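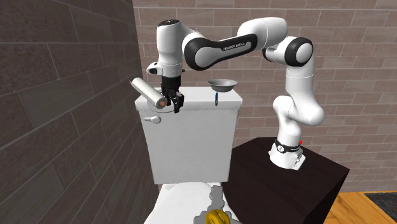

A robot arm in a computer-made bathroom, with its gripper over the lid of the toilet tank.

How do you teach a robot to tidy a bathroom?

You can't tell a robot arm "put the paper away" and expect it to know what you mean. One way to teach it is to show it. A person does the job by moving the robot, and a computer records every move.

Two ways to show a robot

The first way is by hand. The teacher holds the real arm and pushes it through the job, a bit like helping a small child hold a crayon. The joints go soft so the arm is easy to move.

The second way is by remote control. The teacher sits at a desk and holds a controller. When the teacher's hand goes left, the gripper goes left. A button opens and closes the two fingers.

Remote control also works when the robot is not real. At the Plornness learning lab, many lessons happen in a program called Plirnier, which draws rooms and robots on a screen. If a bowl falls on the floor in Plirnier, nothing breaks. The teacher presses reset and starts again.

What is hard about it?

Look at the lid of the tank. A paper roll lies on the left side and a gray bowl sits toward the right. The gripper is between them, pointing straight down. To pick up the roll, the teacher has to bring the fingers down on both sides of it without bumping anything else. The roll is lying at an angle, so the gripper has to turn too.

New teachers often go too fast. A slow, smooth lesson is easier for the robot to copy.

How many lessons does it take?

One is not enough. For this job the lab recorded 403 lessons. Three were thrown out because the recording stopped early – that left 400. Each time, things start in slightly different places, so the robot learns to look for the roll and not just repeat one path.

Then the robot tries alone. If it keeps missing, the teachers record more.

Words to know

Gripper: the part of a robot that holds things.
Joint: a place where the arm bends or turns.
Simulation: a pretend world made by a computer.
Demonstration: one recorded lesson from a teacher.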